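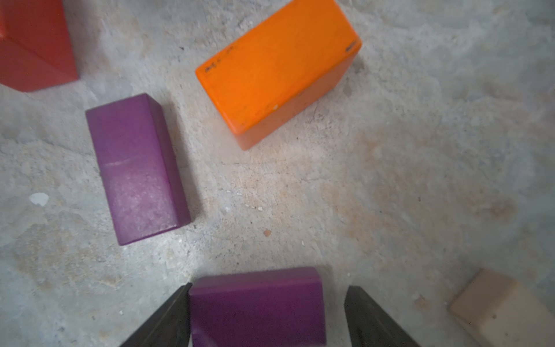 Progress report, second half of the grant period
Interfaith Neighbors Program, Liltau and Tredham

Dear members of the board,

With this report we inform you about the work done since our last letter in March. The grant had two purposes: shared visits between congregations, and better safety at the doors of the houses of worship which take part.

Visits between congregations

In this period 29 visits took place. The plan was 30. The last one, at the Lutheran parish in Forsberg, was moved to August because the heating pipes in the parish hall were under repair. In total 941 guests signed the visitor books, compared with 801 in the first half. I must mention that many guests came more than once, so the number of different persons is smaller. We don't have a way to measure this, and we did not want to ask people for their names at the door of a synagogue or a mosque.

The best attended evening was the open Sabbath meal in Tredham. The weakest was the lecture on fasting, which we placed on a Tuesday at 4 p.m. Working people could not come at this hour. For the next season we start all lectures at 7 p.m.

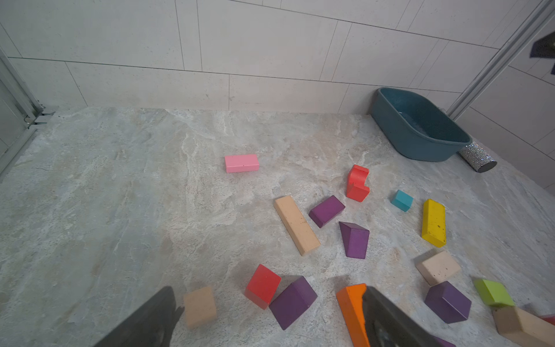 Safety at the entrances

Four of the five buildings now have new outside lights and a door that can be locked from inside with one hand. The fifth building, the prayer house in Lovholm, is protected as a monument, and the town has not yet given permission to change the door. We sent the drawings a second time in May. Until there is an answer, the money for this door stays in the account and is not used for other things.

The training for greeters was held twice. Some older members were at first against it. They said that a house of prayer should not look like an airport. After the attack on a congregation abroad was in the news, the tone of this discussion changed, but the question itself stays open, and two congregations still wish to have no guard at all. We respect this.

Money

The spending is within the budget, except for printing, where we paid more than planned for the leaflets in three languages. We ask for your agreement to cover the difference from the travel line, where there is money left.

Next steps

The Forsberg visit, the door in Lovholm, and a short guide for greeters. The draft of the guide will be sent to you before the final report.

With thanks for your patience and support,
The program office, Liltau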